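Davotel to Close Tudley Office in August

Jul 23, 2020

Davotel will close its Tudley office at the end of August and have its 40 employees there work from home, the company said. The lease will not be renewed.

The phone and internet provider has rented the space from Vevico for years. Customers who pay bills in person can use the Pană branch instead – it will stay open longer hours through the change.

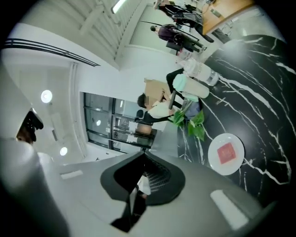
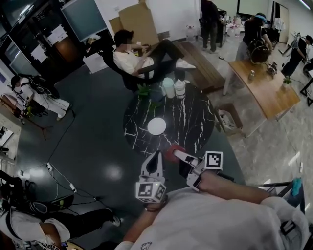 No jobs will be cut, according to the company. Staff will get a one-time payment of $100 toward a desk or chair, and a small meeting room will be kept in town for training.

Vevico said the 1,560-square-foot space will be listed next month. It has not set a rent.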